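August 2020

Saturday. Got up at seven and had toast standing at the counter. It was already warm, so I opened the back windows and shut them again when the mower started next door.

The job for today was the table. I have been saying since the middle of July that I would clear it and go over it properly, and all July it had things on it. Mail, the seed packets, the box of jars Annapurna Hegde left with me when she moved out to Hillton. I took the jars down to the basement in two trips. The mail took longer. Most of it went in recycling. I kept the Tridonen bill ($242, higher than last time, need to call them Monday) and the card from Bilal Issa, which I had never answered. Wrote him a page and a half before lunch and put a stamp on it.

After that I sorted what belongs on the table and what doesn't. I decided the steel container can stay out, and the black wire basket too. Everything else has to find a cupboard. I don't have a good shelf for the container in any case, because it is so wide at the top and comes down to such a small bottom that it wastes all the room under it.

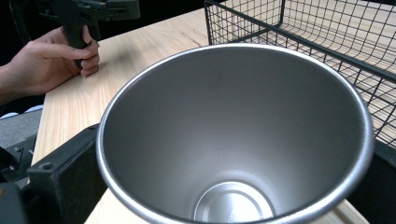

Steel container and wire basket on the table, Saturday.

I thought about keeping onions in the basket. The mesh is open on the bottom as well as the sides, so the skins would drop through onto the wood. Lemons would be better. Put lemons on the list, also dish soap, rice and a sponge with a rough side.

Lunch was soup and the end of the bread. Read 16 pages of the library book and fell asleep in the chair until almost two.

Then the wood itself. It is a pale finish and it shows everything. There are two brownish scuffs near the middle, a short thin one and a longer, messier one below it. I don't know what did it. My guess is the bottom of a flowerpot, but I can't remember dragging one.

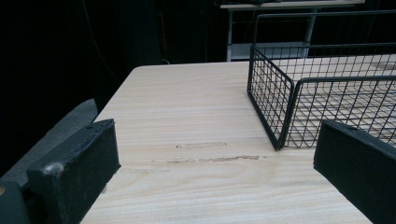 I looked up what to use and got as many answers as there were people answering. One man said fine sandpaper, which I am not going to do on a finish this light without trying it underneath first. A woman said baking soda and water. The hardware store on Thevar has a wood cleaner for pale finishes, so I will ask there next week and take $40 with me, since I need picture hooks too. If it can't be fixed I will live with it or buy a runner.

Walked to the mailbox at five with Bilal's letter. Called Annapurna after supper and told her the jars were safe. She doesn't want them back before the fall. Bed at ten, windows open.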